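Why Does a Colander Have Holes?
And other kitchen questions worth doubting

People will tell you a lot of things about kitchens. A big pot boils faster if you stare at it. (Nope.) Red cups hold more than blue ones. (Also nope.) Some kitchen facts sound so obvious that we never stop to check them. In this article we are going to check a few, using things you may already have in a toy box.

You don't need a stove, and you don't need anything hot. Toy kitchen things are fine for this, because a toy cup is still a cup. It still has an inside, an outside and a rim.

Holes that do a job

Start with the colander. That's the bowl with holes in the bottom. You'll hear that it is "for draining," but what does that mean? Suppose you pour cooked noodles and water into it. The water slips through the holes and the noodles stay behind. So a colander is really a sorting tool. Small stuff goes out, big stuff stays in.

Does that mean any bowl with holes will work? Be careful here. If the holes were as wide as your thumb, a pea would fall straight through. If they were as thin as a hair, the water would take ages. Somebody had to choose a size in between, and they may not have chosen well. Plenty of colanders let rice escape.

Now think about which foods would stay in. A strawberry would, and so would a slice of orange. What about orange juice? Out it goes, every drop it can manage.

The mint-green colander on this white table has rows of small round holes in its floor. The toy strawberry lying with it wouldn't fit through any of them.

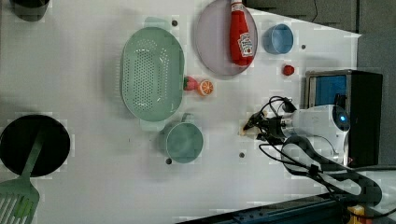 Slots are holes too

A slotted spatula has long, thin openings in its wide end. The green one lying across the black frying pan is like that. Why bother cutting slots in something that is meant to hold food up?

The usual answer is that oil or water can run out through the slots while you lift the food. That makes sense for a fried egg. Would it work for soup? Try to picture it. You would be standing there until August with an empty bowl.

A frying pan has no holes, of course. It has to keep oil and juices in while the food cooks. The spatula lets go of the liquid and the pan holds on to it, and the two get used together.

What about a plate?

A plate looks like the simplest thing in the kitchen. It's flat, so what is there to explain? Run a finger around the edge of one and you may feel a rim that is a little higher than the middle. Ketchup spreads out when you squeeze it, and a raised edge can slow it down before it reaches the table.

Can a rim stop all spills? We doubt it. Tip the plate far enough and everything slides off, rim or no rim.

Test it yourself

You will need a colander, a cup of water, a handful of dry pasta and a large bowl. Ask before you use them.

1. Put the colander over the bowl.
2. Drop in the pasta and guess how many pieces will fall through.
3. Pour the water in slowly and count to 30.
4. Lift the colander. Look in the bowl. Were you right?
5. Do it again with dry rice. Guess first, and don't change your guess afterward.

Do the whole test 2 times. One try can fool you. Maybe you poured too fast, or a grain of rice got stuck sideways and blocked a hole.

If your answer is different from a friend's, that doesn't mean one of you is wrong. Compare your colanders before you start arguing. The holes might not be the same size.

Words to know

Colander: a bowl with holes, used to separate food from water.
Rim: the edge that goes around the top of a cup, bowl or plate.
Slot: a long, narrow opening.

Written by Teodoro Padilla. Checked by Stojan Jurić. | © 2019 Musero Young Readers | Contact us | Back to top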